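Weltano shared workshop — people wanted to try a home-built gripper

Posted May 2, 2022

We have a two-finger hand gripper, 16 evenings of work in it, and a strong suspicion it is worse than a pair of kitchen tongs. Lokska wants people who will say so if it is.

You'd come in for one evening in May, pick things up, put them in a box and grumble while Bereket Derese takes notes. We've read plenty of build logs claiming these tools can handle "everyday objects". They usually mean a wooden block. We mean crisp bags, foil, clear wrappers, the lot, all in a heap.

No experience needed. Enthusiasts are welcome but will be asked to calm down. The blue pads on the fingers are our third attempt and Da-eun Seol is already unhappy with them. 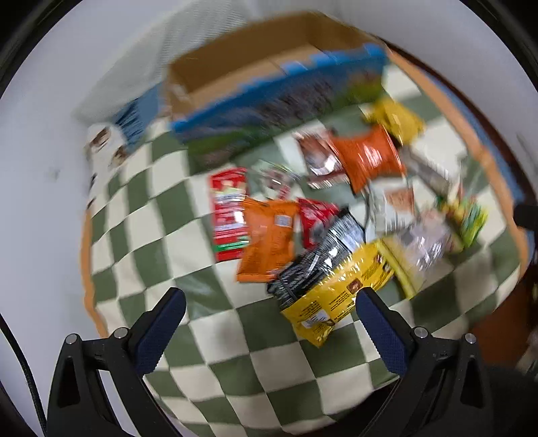

There's no pay, though we cover bus fares. You must be over 16 and fine with dull, repeated movements — if your wrist is bad, please sit this one out.

To put your name down, ring the workshop on extension 646 and ask for Nidia Valderrama.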